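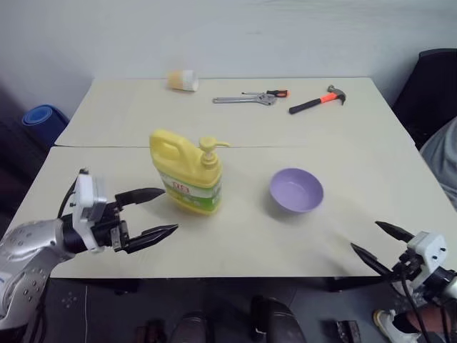 Cello two-arm bench unit, left gripper open at the pump bottle.

Cello Bench Unit by Oron
Sold and serviced by Allier
Price: $1,411 per month, two-arm lease
Status: Trial orders only

Oron sells the Cello as a machine that clears a work table. We stock it, and we'd still tell most shops to wait.

A fair test is a table like this one: hammer, adjustable wrench, screwdriver, a paper cup on its side, a purple bowl, a big yellow pump bottle. A person puts all that away without thinking. Oron quotes 40 seconds per item. In our own trials in April it took nearly 2 minutes on anything with a loop handle, and thin screwdrivers laid close to something else were often left where they were.

What it does well: repeats one pickup, from one spot, all day. If that's your job, a Strömberg fixed feeder does it for less.

What it won't do: decide whether a cup is trash, wipe up a spill, or find a tool that rolled to the floor.

In the package
Two arms with two-finger grippers
Wrist cables and spare screws
300 hours of support from Allier

Table not included. Keep one person within reach of the stop button.

Returns: accepted during the trial period, less freight. Plenty of buyers have used this.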